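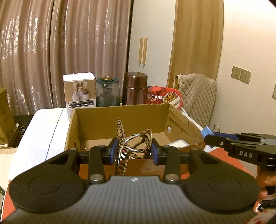 What's in the Box? A Short Guide to Cardboard

Somewhere in your home there is a cardboard box full of things that don't match. It might hold something leopard-print and badly tangled, with shiny silver edges. It might hold something white, down in the corner, that will stay a mystery until a person with patience digs it out. Grown-ups call this kind of box "sorted."

We are going to leave the stuff alone for a minute and talk about the box. It does all the work and gets none of the thanks.

Is cardboard just thick paper?

Sort of. If you find a ripped edge on a brown shipping box and look at it closely, you'll see three layers. There are two flat sheets on the outside, and squashed between them is a wavy one. The wavy layer is called the fluting, and it has nothing to do with flutes, so you can put yours away.

Those waves are the clever bit. Each one is a tiny arch, and arches are very good at holding things up. Builders have known this for thousands of years. Box makers caught on a little later.

Try it yourself. Lay a flat sheet of paper across two cups and put a coin in the middle. It sags like a tired hammock. Now fold the same sheet back and forth into a fan, open it slightly, and lay it across the cups again with the folds running from cup to cup. Add coins until it gives up. My neighbor Svend Thygesen says he got to 50 before his collapsed, but he was using his own coins and nobody else was in the room.

Why do boxes get floppy?

Every time you squash a box, some of those little arches get flattened. They don't spring back. That's what a crease is – a line of arches that have retired. A box with creases down its side and a worn top edge can still hold socks and scarves perfectly well. It should not be asked to hold your rock collection.

Water is even worse. Cardboard is made of tiny wood fibers stuck together, and when they get soaked they let go of each other. If you leave a box out in the rain, you'll soon have something closer to oatmeal.

Why does everything in a box get tangled?

Scientists have really studied this, which should cheer you up if you think science is all rockets. They put pieces of string in a box, tumbled the box around, and looked at what came out. Knots, mostly. The long, bendy pieces were the worst.

A long floppy thing has two loose ends, and every time the box gets bumped, an end can slip over or under another part. There is one way to be perfectly straight and a huge number of ways to be a mess. So bumping usually makes a mess. This goes for headphones, necklaces, ribbons, straps and jump ropes. It does not go for potatoes, and you have never had to untangle a potato.

How to untangle something without crying

Put it on a table with good light. Your lap doesn't count.

Don't pull. Pulling turns a loose tangle into a small hard knot, and then you need a grown-up with fingernails.

Find one end. If you can't find an end, find a loop and jiggle it. Loosen the whole lump before you try to free any single part of it.

Follow the end backward, under and over, the way it came in.

When it's free, fold it or roll it up and fasten it with something, or it will all be back by September.

What should go in a box together?

Kári Vídalín, who is nine and has moved to a new house 2 times, has one rule: heavy things in small boxes, light things in big boxes. He learned it by filling an enormous box with 151 comic books. It's still in the hallway. His family walks around it.

I'd add that it helps to write on the side what's inside. Write it on the side, please, and not on the top, where the next box will sit. And try to be exact. "Stuff" is not a label. Neither is "More Stuff."

Words to know

Fluting: the wavy layer in the middle of cardboard.

Fiber: a tiny thread, like the bits of wood that paper is made from.

Crease: a line left behind by a fold or a squash.

Miscellaneous: a long word for "we gave up."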